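We use cookies to keep this site working and to count visits. By staying on the page you agree to this. Accept | Settings

Can Machines Do the Chores Yet? A Gallery

January 29, 2022

People ask us this more than anything else, usually after seeing a short clip of an arm folding a shirt. The short answer is that machines can do some chores, slowly, in a place set up for them. The longer answer depends on the chore, so this page goes through them one at a time.

We write mostly about small shops and kitchens at Movavden. We don't build robots and we don't sell them. What we want to know is whether a person who runs a cafe, a laundry or a busy house could hand over a job and go do something else.

Floors

Vacuuming is the one chore most homes could hand over today. The machine is low and round, it bumps into things, and a missed corner does no harm. Cords and socks are still a problem, and so are stairs. Mopping is further behind. The machines that mop do a fair job on light dirt and a poor one on anything that has dried.

Shop floors are a different matter. A large store with wide aisles can run a floor scrubber at night with one person keeping an eye on it. A small shop with racks on wheels can't do that without moving the racks first, and by then the person could have swept.

Laundry

Washing and drying were handed over long ago, and we forget to count them. Folding is the part left. Cloth has no fixed shape, and a towel dropped on a table lands differently every time. The manager at the Juntunen laundry told us her staff fold a bath towel in 6 seconds. She would look at a machine that took 30, if it could work through the night and didn't need anyone to lay the towels flat for it. She hasn't been offered one.

Dishes

The dishwasher does the washing. Loading it is the hard part, and unloading is not much easier. Plates of one size can be picked up and stacked by an arm, and some large kitchens do it that way. A home sink with a pan, two mugs, a grater and a wooden spoon in it is beyond anything we would trust with our own glasses.

Shelves

Robots that drive past shelves and report what is missing are in real use. Robots that put the missing thing back are rare. At Wurnholm, a hardware shop with 481 kinds of screws and bolts in small bins, the owner said the counting would be a help and the filling would be a bigger one. Most of the bins are opened by pulling up a lid with a thumb.

Cups and counters

A cup looks like the easiest item on the list. It stands up by itself, it has a simple shape, and it is light. For a machine the trouble is in how hard to squeeze. A paper cup gives way under pressure, and a lid that is pushed from the side can pop up. Two arms would seem to help, one to hold and one to press or turn, but then each has to stay out of the other's way. A dark cup on a white table with nothing else nearby is a kind start, and a cafe counter in the morning is a long way from it.

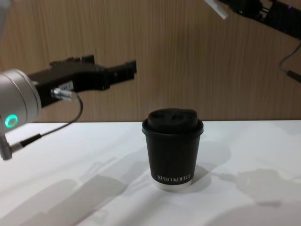

Picking up a cup and setting it down in a new place is a job we think is close. Clearing a table is further off. That means telling a finished drink from one somebody has walked away from for a minute, pouring out what is left, and putting the lid in one bin and the cup in another. A new worker learns this in a morning.

Wiping the table is somewhere in between. The motion is simple, but the machine has to know when the table is clean.

What we would hand over now

Vacuuming at home, if you pick up first. Night scrubbing in a big store. Counting stock on open shelves. We would wait on folding, unloading, clearing and anything with glass.

We asked readers of the Gurkar newsletter which chore they would give up first, and 28 wrote back. Laundry folding won easily. One reader said she would keep the dishes, as it is the only time of day she gets the radio to herself.

We plan to go through the list again in March and will change any entry that needs it.

Related

Floor scrubbers for small stores: what they need from you
Why folding a towel is hard
Paper cups, lids and the morning rush
Counting stock without closing early
Robot vacuums and homes with stairs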